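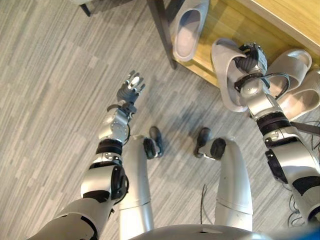
Setting up your Sitness standing mat timer

I've set up a bunch of these at the Drurnden office, so I'll walk you through it the way I do mine. Grab a coffee, it's quick!

1. Pop the battery door off the back and slide in the 4 AAA cells. The springy end goes to the flat side of each battery (I still check every time).

2. Hold the round button for five seconds till you hear two beeps. Let go right away or it drops into demo mode and chirps at you.
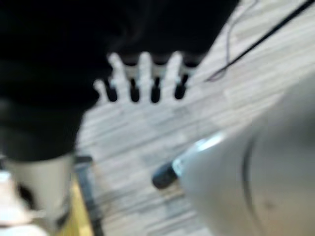 Page last changed: September, by İlker Yalçınkaya

3. Pick your sitting time. Mine came set to 50 minutes, which felt long to me, so I tapped minus a few times. Elif Naz Karakaya leaves hers alone and loves it.

Note: the screen goes dark after a bit. It's still counting, so don't press anything!

4. Plug the mat cable into the side port, label facing up, and step on. The little foot icon should show up.
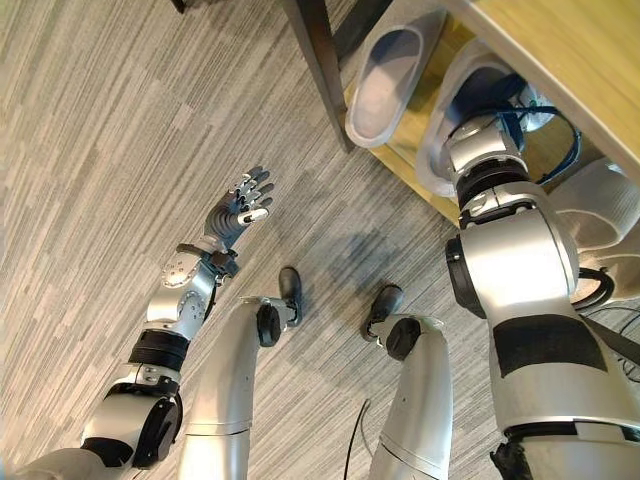
Last modified in September

Caution: please don't roll your chair over the cable. I've wrecked one that way, and a new one (part 775) took nearly forever to get to me.

5. Step off, wait for one beep, and step back on. If the foot icon blinks, pull the cable out and do step 4 again.
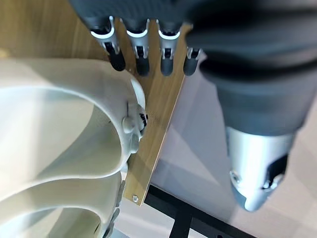
6. Set the volume with the side wheel. I keep mine low in the mornings and turn it up after lunch.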